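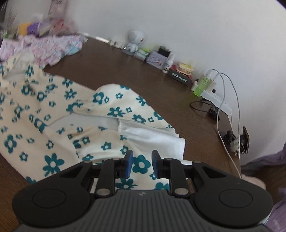

Cloth handling with hand-held grippers: house rules for operators

Last updated: November

Quick version of the Brunside rules, for anyone starting on garments. The long one is Henrike Sauerland's and you should read it at some point. This gets you through a first shift.

Before you start

1. Wipe both fingertip pads. Dry cloth, no spray. Lint on the pads is the number one cause of slipping.
2. Open and close the fingers a few times, empty. Should feel the same every time. Gritty or sticky – stop, tag it, get another one.
3. Check the screws on the linkage arms. Finger tight is not tight.
4. Clear the middle of the table. Stuff along the back wall can stay, that's normal for a home setting and we want it. Don't line it up nicely either.
5. Cables off the work area. If a cord hangs over the table edge, work on the other side of it or move it before you start, never during.
6. Write down the garment and the task in the log. One line is enough.

Gripping

Approach slow, fingers open wider than you think you need. Pick a fold or ridge that's already there. Flat cloth is hard to pinch, so push a little wrinkle up first with one finger, then close on it.

Close until the cloth stops sliding and then no more. Squeezing harder doesn't help and it marks thin fabrics. Ruffles, gathers and elastic edges: take hold next to them, not on them. Elastic snaps back and you lose the whole fold.

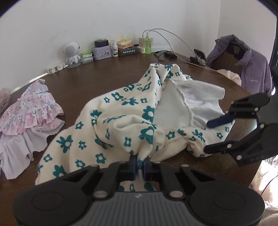 Lift a couple of inches, pause, then move. The pause matters more than poeple think. Hanneke Aerts checked 1044 of our logged cloth tasks and most of the rejected ones had no pause between grip and lift, so the start of the lift couldn't be marked.

Dropped it? Leave it where it fell, open the fingers, go in again. Don't fix it with your bare hand. A bare hand on the cloth in the middle of a task means the task is out, no exceptions.

Two grippers on one garment

- One holds, one moves. Decide which before you touch anything.
- Never cross the arms. If you have to cross, let go with one and re-grip.
- Keep the tips apart when both are closing. Pad on pad contact wears the rubber fast.
- Lined garments: make sure you've got the layer you want. Outer and lining slide on each other. Pinch, tug a little, look, then go on.
- Turning something right side out: holding gripper stays on the outside, moving gripper goes in and takes the lining. Small pulls. Long pulls tear seams.

Layout on the table

More than one garment is fine. Leave a strip of bare table between them so it's clear which one you're working on, and finish the first before starting the second. Crumpled start positions are good, dont pre-flatten. Vary the angle too, we have far too many that start square to the table edge.

Keep your fingers around the grip the whole time, and off the linkage.

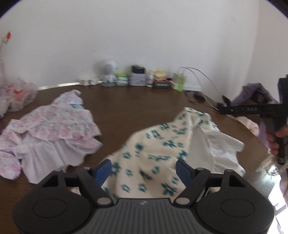 Bright window on one side? Close the blind halfway or turn your body so it's behind you. Washed-out corners are accepted, washed-out cloth isn't.

Time and breaks

Max 30 minutes, then put it down. Wrists go before you notice. At least four minutes off, longer if your thumb is sore. Swap hands if the task allows it and write the swap in the log.

End of session

Pads wiped, fingers left open (closed overnight leaves a dent in the rubber). Fold the garments or at least put them back in the bag. Report anything torn the same day, also if it was torn already when you got it.

Calleck site uses the same rules except for breaks, theirs are set by Nareo, ask there. Questions on the two-gripper part go to Hanneke. Form 1471 for damaged pads – the old form is gone, don't print it.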